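The Gripper on My Shelf

It has been a long summer, and I have been promising this post to my sister, my old carpool friends and at least two of you who write in the comments, so get yourself a cup of something and settle in.

Most of you know I have worked in laundry for a good part of my life. I started at Stosard when my youngest was still in diapers, folding on the evening shift, and I have been there ever since, first at the tables, then on the sorting line, then back to the tables when my knees started complaining about the sorting line. We do a little of everything. Hotel sheets are the bread and butter, but we also take in uniforms, clothes from the care homes over in Renton, and bags of household wash from people who would sooner pay than fold (no judgment, I have days like that myself!).

Back in the spring they called us into the break room at 7 in the morning, which is never a good sign, and told us the company was going to start bringing in robots for the folding side. There was a slideshow. There were doughnuts, too, and I remember thinking that the doughnuts were very good and that I was going to be out of a job by Christmas.

Well, I am not out of a job, or not yet. What has happened is a good deal odder than that, and I am still making up my mind about it.

The robots come from an outfit called Kyriakidis, and before they can fold anything they have to be taught, and the people who teach them are us. There is a gripper you hold in your hand, with two fingers that open and close when you squeeze, and a camera that rides along on it and sees what the fingers see. You pick up a shirt with it, or a towel, or a pair of somebody's work pants, and you lay it out and fold it and set it down. Then you do it again. All of that goes off to wherever it goes, and the machine is supposed to learn from it how hands like mine do the job.

The first week I was terrible. I have been folding fitted sheets since before some of my coworkers were born, and there I was, all thumbs, chasing a pillowcase across the floor like it was alive. You don't realize how much you do with your palms and your forearms and your chin until you only have two fingers to work with. I tuck things under my chin constantly! I never knew that about myself. My supervisor had to come over and remind me that the robot doesn't have a chin.

After that it got better, and I will admit I started to enjoy it. It is slow work, and slow work at a laundry is a luxury. They want us to do it in all kinds of rooms too, so some of us take turns going out to places where there is carpet and furniture and kids' things about, instead of doing every bit of it at the plant under the big lights. A sheet behaves differently on carpet. It drags. Pants are harder than sheets because there is always a leg that wants to go its own way, and anything with pleats I would just as soon leave to the next person.

Now for the part I have been chewing on. There were 90 of us on the floor when this started, and there are still 90, and management tells us that will hold for the year. But the work has been shuffled around in ways I didn't see coming. Four of us are on the gripper crew now, and we get a little more per hour, and we sit down when we want to, and we have a say in things. We got them to change the rest schedule after we all came down with the same sore thumb. The folks still at the tables have the same quotas they had before, with 4 fewer people to meet them, and they notice. I would notice. I used to eat lunch with those women and I still do, but the talk stops sometimes when I sit down, and it didn't use to.

Then there is the bigger thing, the one we talk about in the parking lot. Am I teaching my replacement? My son says yes, flat out. My husband says every machine in that plant replaced somebody, and he's right, the big ironer did the work of a whole row of people before I ever got there, and I never lost a minute of sleep over them. I think about them more now.

What I keep coming back to is that I would like to be paid for what I know, once, properly, and written down as having known it. There is a plant in Clonach where the crew asked for something like that, a payment tied to the recordings, on top of the hourly. I don't know how it came out. If anybody reading has heard, please tell me, because we have a meeting coming up in September and I would love to walk in there with something better than my feelings.

In the meantime I go in, I wash my hands, I pick up my gripper, and I do my share. I have gotten so used to it that I caught myself pinching at the dish towels at home with two fingers on each hand. The dog looked very concerned. I also fold more slowly in my own house now, and my corners have never been better, so there is one benefit to the family.

I'll write again after the meeting, and I promise the plum jam recipe is coming too, I just have to find the card.

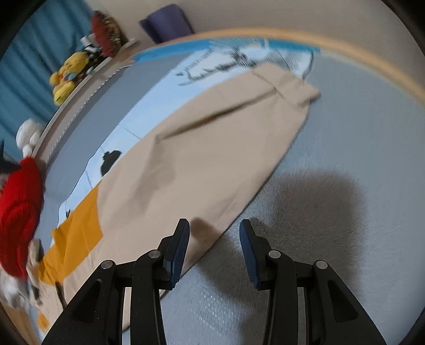 A reader in Clonach wrote in to say that the crew there did get their payment, though it was smaller than they had asked for and came as a single check, and that the thing they wished they had pushed for was lower quotas for the people left at the tables. She says to get that part in writing before the meeting is over, and she would like the jam recipe as well.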